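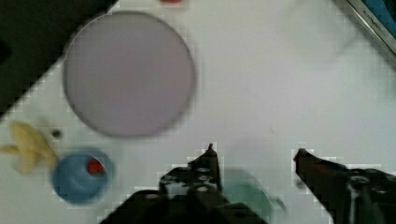

About Grodau Pitching School

Hi, I'm Colin Marsden, and I teach people to throw a baseball. Mostly kids, some college arms home for the summer, and a few grown men who swear they're only here to get ready for the company softball league (you know who you are!).

I pitched in independent ball for 5 seasons. I was a reliever with a decent sinker and a slider that came and went as it pleased. My last stop was with the Jinport club, where I got into 39 games, saved a handful, blew a couple I still think about in the shower, and learned more from our bullpen coach than I had in all the years before that. When my shoulder told me it was time, I came home and started giving lessons at the old batting cages on Verstraete Road. I had one mound, one bucket of balls and a net with a hole in it.

We've moved down the street since then. The address is 782 Verstraete Road, and if you get to the car wash you've gone too far. There's parking out back, so please leave the front spots for the tire shop.

How we work: your first visit is a long talk and a short bullpen. I want to hear what you've been throwing, how often, and what hurts. Then you throw 15 pitches and I keep my mouth shut, which my wife will tell you is a miracle. After that we pick one thing to work on and leave the rest alone for a while. I don't hand a twelve-year-old a list of everything wrong with his delivery. I had that done to me and I couldn't find the plate for a month!

I get asked about curveballs more than anything else. Come in and let me see a changeup first, then we'll talk.

We also run the Stellell Winter Bullpen, a group program for high school pitchers that goes until tryouts start in March. It fills up early, and returning kids get first crack at it. Catchers throw in for free, because I never have enough of them and my knees are done.

Parents are welcome to stay and watch. There's a coffee pot by the door and a row of folding chairs along the wall. All I ask is that you let me do the coaching until we're finished, and then you can have him back for the ride home.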